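Subject: Re: [demos] Shoe task, proposal to go to 3,000
Date: Thursday, March 8, 2018
To: demos list

> We have 600 good episodes of the shoe task from the Grelby room now and
> the policy is already picking up cleanly in most starts. The proposal is
> to keep the same setup and go to 2,000 by the end of the Fidmont slot,
> then 3,000 if the curve still bends. Same shelf, same operators, same
> start pose. Consistency has been our friend so far and I'd hate to
> change anything while it works. Objections by Monday please.

I object, or half object. More of the same will make the curve go up, and I don't think the curve means what we want it to mean. The held-out set was recorded in the same room, by the same operators, on the same shelf. Of course it looks good. We did this in January with the Pruvost cups and had a very pretty plot right up until someone moved the table.

I went through a chunk of the 600 last night. The operators have gotten fast, and fast has a cost. They all come in from the same side and they all grab near the strap. There are hardly any fumbles left, since we throw those out under the "good episode" rule. So the policy has almost nothing to learn from when the grip is off by a finger width, and that will happen all day long outside Grelby. I'd take a hundred recoveries over another thousand perfect ones, and I'd like the discarded episodes back on the server before somebody cleans up the disk.

Also, can we stop writing "picks up cleanly in most starts"? Which starts? If they're the start poses we trained on, say so in the message.
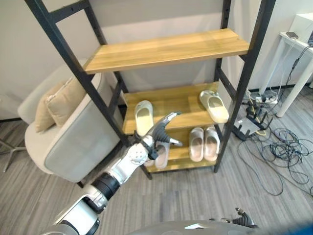

Variety in the objects is my other problem. We call it the shoe task, but what the policy sees is slides, thick soles and one wide band, cream on the middle shelf and the pinkish-beige ones on the bottom. Nothing with laces, nothing with a heel, nothing dark. A hand that learns to close near a broad strap has learned a trick for broad straps. And the top shelf sits bare while we talk about covering the workspace.

What I'd agree to: stop at 2,000, and of the new ones, record 600 with other footwear, a different shelf height, and the start pose moved every few episodes. Run the test somewhere that isn't Grelby. Flasar has a spare room. If the number holds up there I'll drop this and you can have your 3,000.

If the answer is that we don't have operator time for resets, fine, but then let's not call it a shoe policy in the report.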